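Household Task Readiness Study: Progress Report to the Plerkwood Fund
Prepared by Miroslava Chornovol, Project Lead
17 March 2026

1. Purpose of the reporting period

The Fund asked the project to establish which routine chores in homes and small shops can be assigned to a machine at present, and which should remain with staff. Work since November has concentrated on carrying, sorting and putting away.

2. Work completed

Seven chores were tested at the Aken site. The test unit, Flilla, made 596 attempts under supervision, of which 543 were carried through without a person stepping in. Most of the 53 remaining attempts involved handling containers and were stopped by the supervisor.

These totals should be read with care. Wiping a counter and moving a single box account for a large share of the successes. Where two containers stand close together on the floor, the unit is slow to choose a grip and often takes hold of the wrong edge. A member of staff does the same job in seconds.

3. Human reference work

People carry out each chore by hand so that the machine's timing and grip choices can be compared with ordinary practice. Open mesh baskets have been given priority in this part of the study.

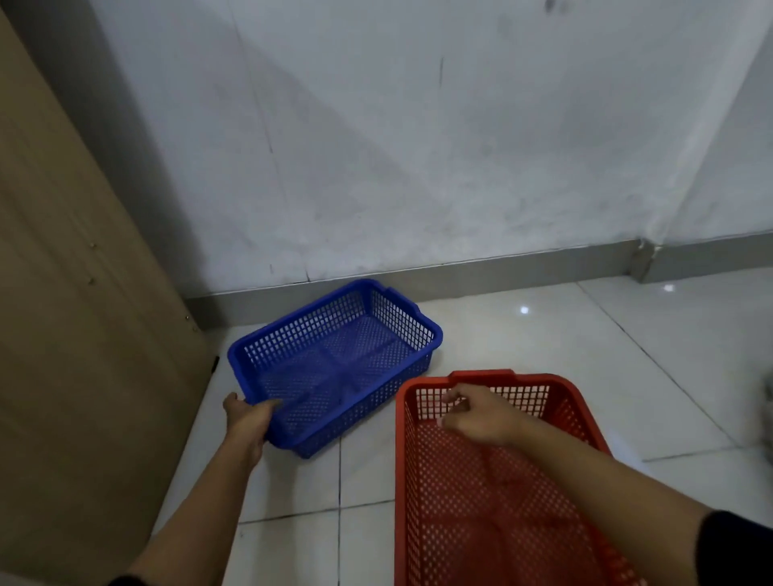

The reference set now stands at 55 sessions, and the Boiko team has begun marking the moment of first contact in each one. Early review suggests that people adjust their grip more often than our test plan allowed for — a point that will be reflected in the revised scoring sheet.

4. Next period

The project requests approval to extend container handling by one quarter. No change to the agreed budget is sought. Shop-floor trials will begin once the revised scoring sheet has been accepted by the Fund.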